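Home | Forums | Supplier Relations | Members | Search

Supplier Relations > Distribution and Small Business Suppliers

Topic: Restocking charges on special-order items

E_Sarmiento
Posted 12th February

Members are asked for their views on a matter now before our purchasing office. Our company, Hudec Supply, is a family-owned distributor of maintenance parts and packaging goods. In April we intend to issue new terms of sale. The draft sets a restocking charge on all special-order items, payable by the customer whatever the reason for the return. Goods held in our own warehouse would remain free of any charge for unopened returns.

One customer, Lindetti, has objected in writing. It has bought from us since our first year, and its buyer considers that long-standing accounts should be exempt. I would be grateful to learn how other distributors have dealt with such requests.

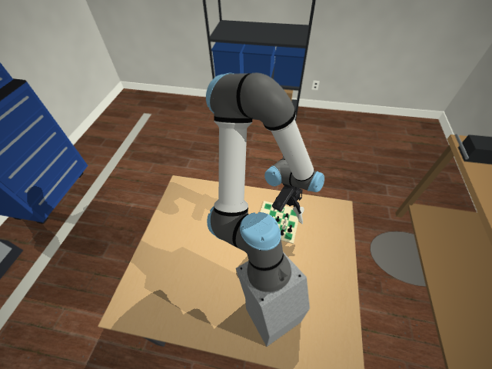

For reference, our line card lists 4000 items, of which 3000 are stocked. The remainder are ordered from the manufacturer when the customer's purchase order is received. Most manufacturers will not accept these goods back from us on any terms.

Estíbaliz Sarmiento
Purchasing Office, Hudec Supply

clovasham_desk
Reply 1

Our practice at Clovasham is to apply one policy to every account. We allowed exemptions for several years and found that our sales staff were granting them by telephone, with no written record. When the policy was rewritten, all exemptions were withdrawn on the same day. A small number of customers complained. None closed their accounts.

I would advise against making an exception for Lindetti. Other customers will hear of it.

northdock
Reply 2

I must disagree with the previous reply. A customer who has placed orders since the first year has helped to build the company, and a uniform policy takes no account of this. We keep a short list of preferred accounts, approved in writing by the owner and reviewed each April. Returns from those accounts are credited in full up to $200 per order. Anything above that sum is subject to the normal charge.

The cost to us has been modest. Last year we issued 89 such credits.

clovasham_desk
Reply 3

The figure is helpful, but it does not address special orders. Does your credit apply to goods which the manufacturer will not take back?

northdock
Reply 4

It does. We place them on the clearance shelf and sell what we can. I accept that a firm with a larger share of special-order business may not wish to carry that stock. 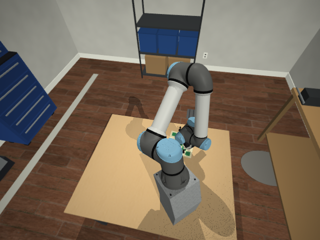 Revised wording for comment

E_Sarmiento
Reply 5

I thank both members for their replies. The following wording has been prepared for our owners:

"Special-order items may be returned only with prior written approval. A restocking charge will apply. Where the item was supplied in error by Hudec Supply, no charge will be made and return freight will be paid by us."

The first draft made no allowance for our own errors, and that omission has been corrected. The question of preferred accounts remains open. I am inclined toward a written list of the kind described in Reply 2, with special orders excluded from it.

flelitz_accounts
Reply 6

At Flelitz we require the customer's signature on the order acknowledgment before any special order is placed with the manufacturer. Disputes have been fewer under this arrangement. I suggest that the restocking charge be printed on the acknowledgment itself as well as in the terms of sale, which few buyers read.

clovasham_desk
Reply 7

I support the signature requirement. My view on the preferred list is unchanged.

E_Sarmiento
Reply 8

The signature requirement will be added to the draft. I will post the final text when the owners have approved it.

Contact the Moderators | Terms of Use | Copyright Supplier Relations Forum | Back to top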